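The Ferry to Altness

Chapter 1

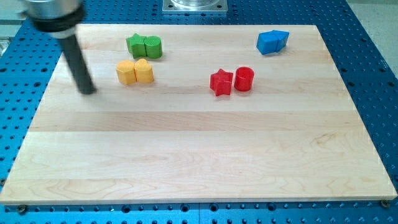 Chapter 2

Myroslav Onyshchenko bought two tickets at the Burport window, one for himself and one for the piano stool. The clerk said furniture under 40 pounds went free. He said he had already paid and would keep the ticket.

It was January and the boat was nearly empty. He put the stool by the heater and sat on the bench across from it. His sister had left it to him along with 143 books of sheet music, most of them water-stained. The piano itself had gone to a school in Nultico.

Yevhen Karpenko came down from the wheelhouse at half past three with a thermos. They had worked the same dock for years and had not spoken since the argument over the Nechyporuk house.

"That Oksana's?" Yevhen said.

"It was."

"She taught my boy on it. He was terrible."

"She told me."

Yevhen poured coffee into the lid and handed it over. Then he looked for a place to sit. The bench was taken up by Myroslav's bags, and Myroslav did not move them right away.

"Go ahead," he said finally, and pointed at the stool.

Yevhen lowered himself onto it. It squeaked and sank an inch – it had always done that – and he grabbed the rail with one hand.

"You still want the house?" he asked.

"No. The roof is bad."

"The roof is very bad," Yevhen said. "I was up there in the fall."

The horn sounded for Altness. Myroslav drank the rest of the coffee, gave back the lid, and picked up his bags. Yevhen carried the stool down the ramp and set it on the dry part of the dock.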